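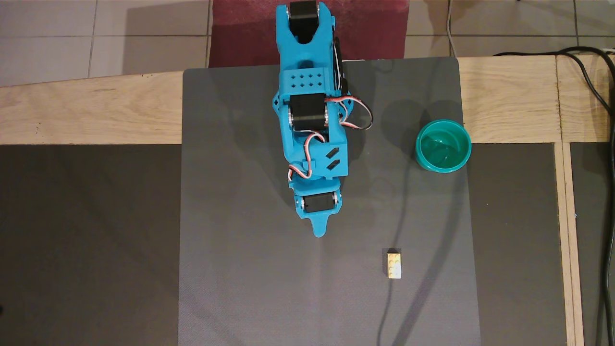
Threads > Home and table > Small projects

Last updated: February, 9:40 in the evening

1/ I have decided to write here about my table, because I spend more hours at it than in my bed. It is light wood and it takes every mark. So the first thing I bought for it was a big dark gray mat.

2/ The mat is from Stendwood. I paid 472 for it, with delivery. My sister thinks it is too much money for a mat. Maybe she is right, but I did not find a cheaper one in this size.

3/ What I like: the fine texture. A small thing does not slide when I put it down. What I like less: crumbs stay in this texture. A dry brush is better than a cloth, I tried both.

4/ Many people ask about the color. Before, I had a white mat, and in the evening the lamp made it so bright that my eyes were tired. On dark gray I see every light thread and every grain of rice.

5/ Now the bowl. It is round, teal-green, and the rim is thick and a little lighter than the rest. I bought it at the Atinga market, from the box of single pieces near the door. I wanted two, but there was only one.

6/ I keep it on the right side of the mat. I am right-handed, so it is the natural place for me. If I put it on the left, I reach over everything with my sleeve.

7/ The inside is glossy and very easy to wash. Warm water, a drop of soap, finished. I don't put it in the dishwasher, I am afraid for the color.

8/ Somebody wrote me that Akus has a similar mat with rounded corners. I looked at it. Nice, but too short for my table.

9/ Next I must oil the wood around the mat. If you know an oil that does not smell for a week, please write it under this post.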